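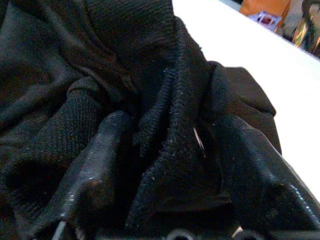 Speaker notes: Care of the Marwat laundry cell
Hevatby technical session, Thu 7 September

Slide 1. Welcome the audience on behalf of Cukex. State that the talk lasts 10 minutes and deals only with routine upkeep of the grippers.

Slide 2. Dark knitwear sheds lint, and lint gathers on the finger faces. Operators wipe both fingers after every 40 garments, using a dry cloth. Scuffs are noted in the log - deep cuts mean a new pair from Brokumach.

Slide 3. Pause before speaking to the picture.

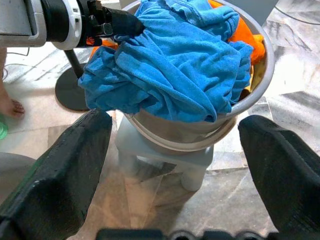 Towel in a grey bucket on a white stool, gripped at one corner by the second arm.

Slide 4. Cables are checked every 8 days along their full length. Both arms must be switched off first. Repeat this point.

Slide 5. The wrist cameras are realigned whenever the fingers are changed. Allow 2 questions. The next full service is due in December.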